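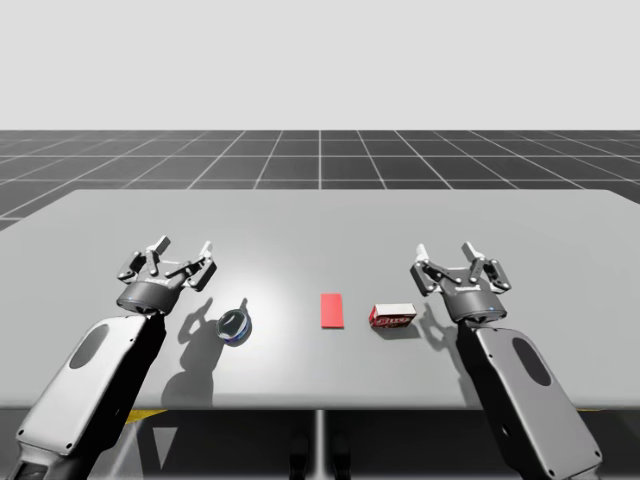

Can a robot do my chores yet? Your questions, answered

Is it ready to tidy my kitchen?
No. It is ready to practise tidying a very small part of it. Most of this work begins in simulation, with a couple of arms, a table and a handful of things to pick up. Nothing breaks in there except the schedule.

Why only three objects?
Have you met my cutlery drawer? Three is a fair start. A flat thing, a round thing and a box each want a different grip, and the flat one is a swine.

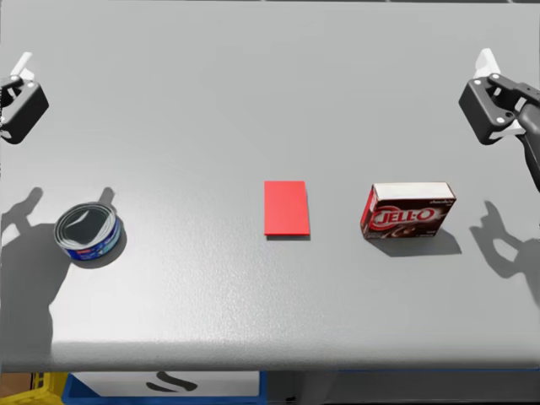 Kalliopi Omerović

What would count as a chore at this table?
Putting the shopping away, more or less. A short tin and a box of Jell-O chocolate pudding mix are things a person shelves while on the phone. An arm has to decide where the fingers go, how wide to open them and when to let go - and then do it again with the box turned the other way.

How much practice does it need?
In our Emow trials we ran 565 attempts at a simple pick-and-place and 524 came good. Lovely, until you picture the other 41 on your kitchen floor.

Will it work in a real house?
Less well. Real tables wobble and real lids are sticky. My colleague Chaimae Kamel keeps the list of things that go wrong, and it has passed 200 entries.

Should I wait before buying a dishwasher?
Please don't.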